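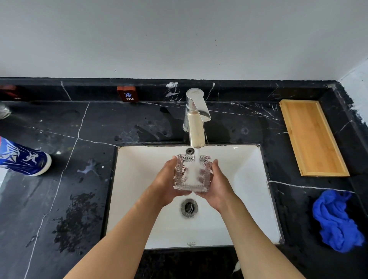 "We Learned the Names of the Streets From the People Who Left Them"

Myrto Tsoukalas speaks quietly, and she does not like to be called an activist. For 12 years she has written letters. They go to ministries, to army offices, to newspapers, and most of them receive no answer. Her subject is land mines and other explosives that stay in the ground when a war is declared finished.

We met in Flolstead, in the two rooms above a bakery where her group keeps its archive. The group collects statements from families who fled and who want to know if they can go home.

"A ceasefire is a paper," she told me. "I am happy for every such paper. But a farmer cannot put the paper on his field and walk over it."

The archive has 3038 statements now. The oldest are written by hand, and Tsoukalas read nearly 300 of them aloud at a public vigil in January, which took two nights. I asked if people stayed to listen.

"Some stayed, some went to sleep on the chairs. One man corrected my pronunciation of his village. I was ashamed, and I was also glad, because he had not spoken to us before that."

Her colleague Orestis Galanis joined us later with coffee. He was a deminer until an injury to his hip, and he is less patient than she is. He wants the governments that sold the weapons to pay for the cleaning.

"They gave us 101 pages about how much they care," he said. "On which page is the money? I have read it. There is no such page."

Tsoukalas does not disagree, but she prefers to begin with maps. The armies know where they put the mines – or at least they knew once – and she believes the maps can be asked for without waiting for a treaty. Two former officers have already given theirs. She would not tell me their names.

I asked her what she says to young people who think that peace work is slow and changes little.

"I say yes, it is slow. Then I give them a box of statements and a pencil, and I ask them to copy the names of the streets. After one afternoon they ask me different questions."

Galanis was already looking for his jacket. They had a meeting with the school board at five, and the bus was late again.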